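# In praise of the silly fabric bag

I own too many cloth bags and I would like to argue that you should too. Plain canvas ones are fine. I have two of those, stiff as cardboard, and they carry potatoes perfectly well. But the bag I grab on the way out the door at 8 in the morning is always one of the loud ones, with fruit or fish or a bit of scribbled writing on it, and I think that matters more than the thickness of the cloth!

A bag only saves anything if it leaves the house. Mine hung on a hook in Grelby for years while I paid for paper ones at the store, and what changed my habits was pattern. I started buying prints I liked (the Pikgate street market in August is dangerous for this) and suddenly I was using them for lunch, library books, wet swimsuits, a cake once.
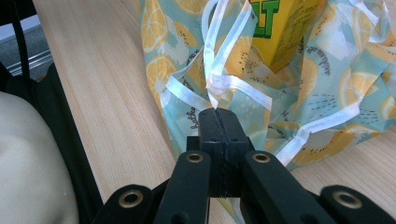

Is a satin ribbon strong enough for a handle? For light things, sure — bread, a sweater, a present for a friend — and for cans you want wide cotton straps sewn down with a proper box stitch.

People get snobby about ribbon trim. They say it frays and slips off the shoulder, and they have a point about the shoulder. But ribbon folds down to nothing, it ties in a bow when the bag has to double as gift wrap, and if it wears out you can replace both loops in an evening with 4 pins and some matching thread. I'd much sooner mend a bag I love than keep a tough one I never pick up.

Lemons are my favorite print, for the record. Kiwi is a close second, and the two together on pale teal cloth cheer me up even in the line at the Natmont post office, which takes some doing.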